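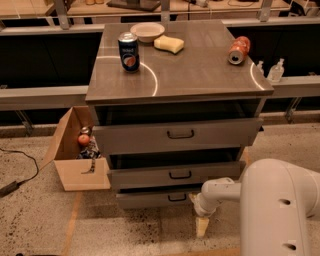

Clearing a worktop goes so much faster if you do it in the same order every time, and I've become a bit evangelical about mine! Drinks cans go first, then crockery, then whatever you wipe with, and only after that do you touch a cloth to the surface. With a Pepsi can standing up, an orange-red one on its side, a white bowl and a yellow sponge all sharing one bit of counter, I'd pick up the lying can before anything else. A can on its side may still have a mouthful in it, and on a smooth top it only needs a nudge to roll off.

Rinsing cans
Swill each one with a splash of your old washing-up water (no need to run the tap specially), tip it upside down in the sink and leave it while you get on with the rest. We get wasps at Ullolside if I skip this, even quite late in the year. I keep a 30 litre tub by the back door for them and it takes weeks to fill.

Sponges
Never leave one flat! Squeeze it hard and stand it on its long edge so air gets to both faces. If yours has a scouring side, keep that side off anything shiny — I dulled a lovely patch of my own worktop in January by scrubbing at a tea ring that would have lifted with a bit of bicarb and a wet cloth. Leave the paste on for 16 minutes if the stain is old. I've tried ten and I've tried half an hour, and 16 is my number.

Shallow bowls
Wide-rimmed ones are wonderful for pasta and a nuisance in the rack, because they lean and hold a puddle in the rim. Put them at the end, facing inwards, and tip them once before you dry them.

Drawers
Push them in before you wipe the top. Crumbs go straight over the front lip and into whatever is open underneath, and the top drawer is nearly always the cutlery. If your drawers creep open by themselves, put a spirit level on the cabinet, front to back. Mine was leaning forward a touch and a turn on the front feet sorted it in no time. For stiff runners, hoover them out first, then rub a candle stub along the metal. It's so satisfying when they glide again!

Handles
Black pulls show greasy fingerprints more than you'd think. A drop of washing-up liquid on a damp cloth, run round the back of the bar as well as the front, then buff dry. An old toothbrush does the bit where the handle meets the drawer.

More on limescale and the dreaded plughole next time.

Updated 2023-04-10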